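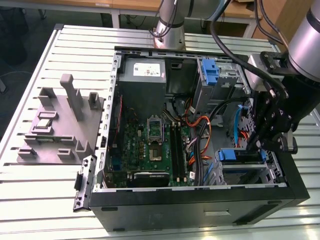
Will there still be a bench for us by September, or just a rota for topping up the trays? One of the day shift at Grodton put that to me before I'd even got my coat off, and fair enough, it was the question the whole room wanted answered. I said I'd put up some pictures and write down what has changed so far, because the people at the Skosley site keep asking as well.

So, a quick catch-up! We refurbish office desktops. The Fletance cell does the parts that go into the case, and the rest of us do everything before and after. Last month 1,022 machines went out of the door, and 189 of those had been through the cell. The others were done by hand, same as ever.

The bit I like best is how the parts get laid out now. Processor, memory and drive all have their own place on the grey fixture before anyone presses start, and I've pinched the idea for my own bench (my desk at home could do with it too). Loading fixtures is a proper job, mind you. Put a memory module in the wrong slot and you'll be the one sorting it out. 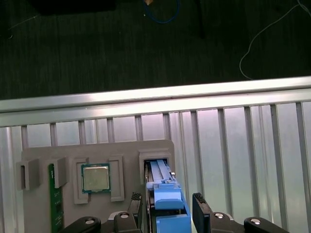
It does mean more walking and less sitting, which suits my back but not everybody's. Two of us have moved over to testing and fault-finding, and I'd say that's the better end of the deal – you get the odd machines, the ones with a story. What I miss is the chat. Four of us used to fit drives round one table and put the world to rights, and now the breaks have to do that job.

Pay hasn't changed. The training has, and the Alexiou course is open to anyone on either shift if you sign up by 14th April. Do it! I was dreading the software half and it was fine, bar one very long afternoon on error codes.

As for the bench, we've been told the hand line stays while orders are above 300 a week. I'll put up more when I hear anything about September.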